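Unit 4: Gear trains and ratios

Handout for the evening course, Clonddale Technical Institute. Bring it with you in June, as the revision session works from it.

4.1 What a gear pair does

Two gears in mesh turn in opposite directions. The teeth have to be the same size on both, so a gear with a larger diameter has more teeth. If the driver has 8 teeth and the driven gear has 24, the driver must turn three times to take the driven gear round once. We write this as a ratio of 3:1.

ratio = teeth on driven gear / teeth on driver

Speed is divided by the ratio and turning force (torque) is multiplied by it, less whatever is lost to friction. With the 3:1 pair above and a driver turning at 393 rpm, the driven gear turns at 131 rpm.

4.2 Idlers

A gear placed between the driver and the final gear is called an idler. It changes the direction of the last gear but has no effect on the overall ratio. Students often lose marks by working the idler's teeth into the answer. Write the full sum out once and you will find they cancel.

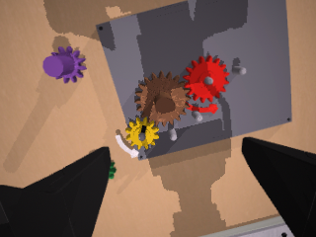

Fig. 4.1 Three gears of different sizes on a square plate.

An odd number of idlers in a single line leaves the first and last gears turning the same way. An even number leaves them turning opposite ways. Three gears meshed in a closed ring cannot turn at all, as each would have to go both ways at once.

4.3 Compound trains

To get a large ratio in a small space, two gears are fixed to one shaft so that they turn together. The ratios of the pairs are then multiplied. The hoist at Prindwood mill, which we used in Unit 2, has a 5:1 pair followed by a 4:1 pair, giving 20:1. At 400 rpm on the input shaft the drum turns at 20 rpm.

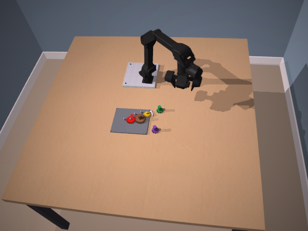
Friction must be allowed for at each stage. In this course take 4% lost per pair unless the question gives another figure. For the hoist, two pairs leave 0.96 x 0.96 = 0.92 of the input power at the drum.

4.4 Problems

1. A driver with 30 teeth meshes with a gear of 75 teeth. Find the ratio, and the output speed for an input of 400 rpm.

2. Put a 20-tooth idler into the train in problem 1. What changes?

3. Rework the Prindwood hoist with the second pair at 6:1. Include losses.

Reading: Ragnarsson, chapter 8. The Zameo tables are in the library, short loan only.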